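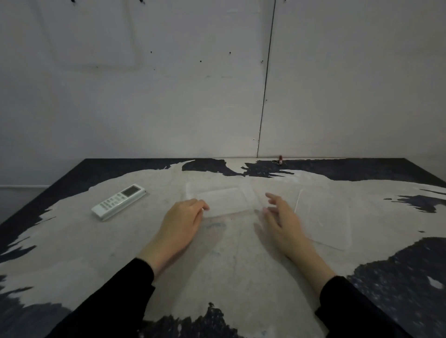

Clear plastic container, marbled table.

1/ Freezer labeling, since Lavanya Kurian asked. Masking tape fails below zero. The adhesive stiffens and the corners lift. Freezer tape holds.

2/ Put the tape on while the plastic is dry and at room temperature. Press from the middle outward. Wait 30 minutes before it goes in.

3/ Write contents, month, portions. "Soup" is useless by November. "Lentil, Nov, 2" is enough.

4/ Label the short side. Lids get swapped in the dishwasher and then the label is wrong.

5/ Pencil smears less than cheap marker on a frosted surface. Test your marker first.

6/ Leave headspace for liquids. I use 2 cm for soup, a bit more in narrow tubs.

7/ Stock list goes on the freezer door. Cross off on removal. I redo mine on Sunday.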